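Every spring another book arrives promising to teach me awe. The latest, pressed on me by Zulema Iturra, says wonder is a muscle and prescribes three doses a day. I tried it for two weeks. I stood at the kitchen window at dawn, waiting to be moved, and mostly thought about the gutters.
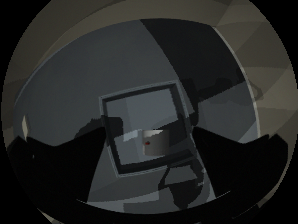
My quarrel is with the schedule. Wonder on demand turns into one more chore, and the people selling it know that a missed chore brings you back for the sequel. What holds my eye is usually minor and unplanned — a gray tabletop, say, with a thin bright line curving along its rim. I can look at that for a while and feel no better as a person. Zulema says I'm being stubborn and that I quit too early. Maybe so. She has four more of these books on her shelf, and I notice she hasn't finished them either.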